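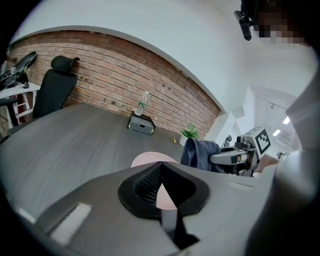 Dark gray wooden table, brick wall behind.

Haworth Table Oil, 24 oz
Item 2110, sold by Clallis

Most table oils promise to "feed" the wood. Wood doesn't eat. An oil soaks in a little, hardens and slows down the next spill, and we'd be wary of any label that claims more than that. Haworth is a plain hardening oil with no added scent and no color. We stock it in place of the Wokov oil we used to carry, which stayed tacky far too long in our shop.
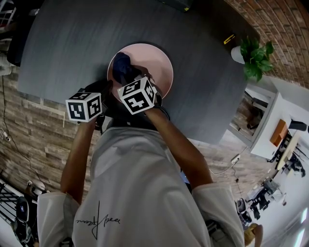 Heat rings are the complaint we hear most, and no oil we've tried stops them. The maker says "heat resistant" – we'd like to know how hot, and so far we haven't been told. Use a trivet. Stains are a fairer test. Dark tables hide a lot, and a gray one like this, with a pale pink plate on it, may not show a greasy spot until the light hits it sideways. Wipe it down anyway.

Wipe on thin, wait 15 minutes, wipe off all of it. Do not use over varnish. Lay used rags flat outdoors to dry, as they can catch fire if balled up.

The Bundberg pad, item 413, is sold separately. An old cotton T-shirt does the same job.

Next delivery: September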